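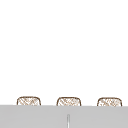 Bread proofing in a cold kitchen?

My loaves come out like bricks every January. The kitchen in our Bralemham rental never warms up and the dough just sits there. I've got three woven things in a row against that bare white wall, and I'd happily clear them out if that spot is better for proofing. Recipe says two hours – mine has barely moved by then. More yeast?
Mpho Botha

kioko_bakes
Don't add yeast, add time! Put the dough in the oven with only the light on and leave it until it's puffy. Mine can take all afternoon in winter and the flavor is way better.
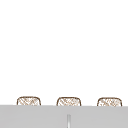
Also use warm water, some 56 extra grams if your flour is whole wheat, and cover the bowl so the top doesn't dry out.

Olton Pete
buy a bread machine

pondel348
Seconding the oven light. What I do:

1. Mix at night, cover, and put it in the fridge.

2. Next morning, shape it cold and let it rise in the oven, light on. Rinse the bowl in the sink before the dough sets like glue.

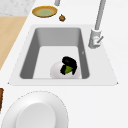

3. Poke it. If the dent fills back slowly, bake.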